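How a Robot Learns to Sew a Cut

At Psarras, a robot with two arms is learning to close a cut with stitches. It learns by being steered. A person sits at a set of hand controls, and when their hands move, the robot's arms move the same way — only much smaller. This is called remote control, or teleoperation. 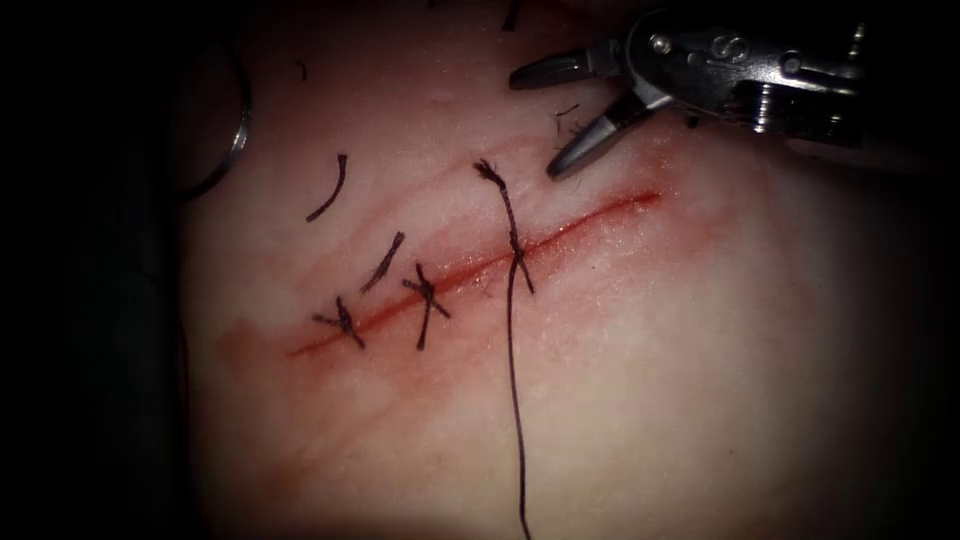
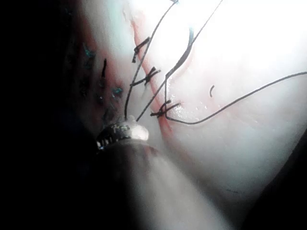
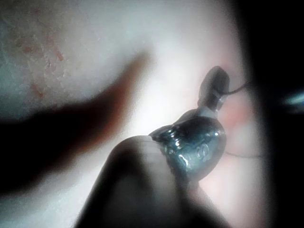 Each try is called a demonstration. The computer records every move of both arms. The Psarras team has saved 220 demonstrations, and 190 of them are used for teaching. The other 30 are kept aside to test the program.

The program then practises matching the person's moves. A surgeon's knot has several loops, so learning to tie one takes many tries.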